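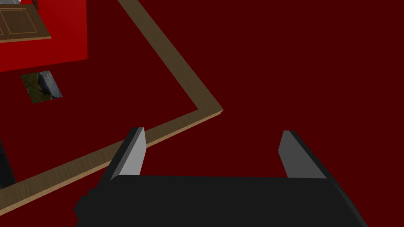

Section 4. Preparing and Fitting the Alva Picture Frame Kit

4.1 Before you begin

These instructions apply to the Alva kit supplied by Cullier from 18 January 2023. Kits bought before that date use a different corner fixing and should be assembled from the sheet supplied in the box.

Work on a flat surface that is large enough to support all four sides of the frame. Cover it with a clean cloth if it is likely to mark. The finished frame must not be hung for 20 hours after gluing.

CAUTION: The glazing panel has sharp edges until it is seated in the frame. Wear the gloves provided whenever it is handled.

4.2 Joining the corners

1. Lay the side lengths face down, with the mitred ends meeting. The groove for the glazing must face inwards on every length.

2. Apply a thin line of glue to one face of each mitre. Wipe away any surplus at once with a damp cloth.

3. Press the first two lengths together to form a right angle and check it against the card square. Insert a corner key and tap it down until it is level with the wood.

4. Repeat for the opposite pair, then bring the two halves together.

5. Measure both diagonals. If they differ, ease the longer one inwards by hand and measure again.

6. Fit the strap clamp and tighten it until the joints close. Do not use a tool to turn the clamp handle.

Note: A narrow gap at the outer edge of a mitre may be filled with the wax stick once the glue has set. A gap at the inner edge means that the corner is out of square, and the joint should be remade while the glue is still soft.

4.3 Fitting the glazing and mount

7. Remove the protective film from both sides of the glazing panel and lower the panel into the groove.

8. Place the mount, the picture and the backing board in that order. Large pictures should be fixed to the mount along the top edge only, so that the paper can move with changes in humidity.

9. Push the fixing tabs inwards at intervals of no more than 17 cm.

10. Seal the back with the paper tape. Do not seal frames that will be opened again for a change of picture.

4.4 Replacement parts

Corner keys, tabs and tape may be ordered from the Nornisby parts office under reference 1179. Orders for the Lostuna range should be made separately, as the keys are not interchangeable. Enquiries about frames damaged in delivery should be addressed to Anitha Joseph, Customer Support, and should state where the kit was bought.

Go to Section 5 for wall fixings and safe loads.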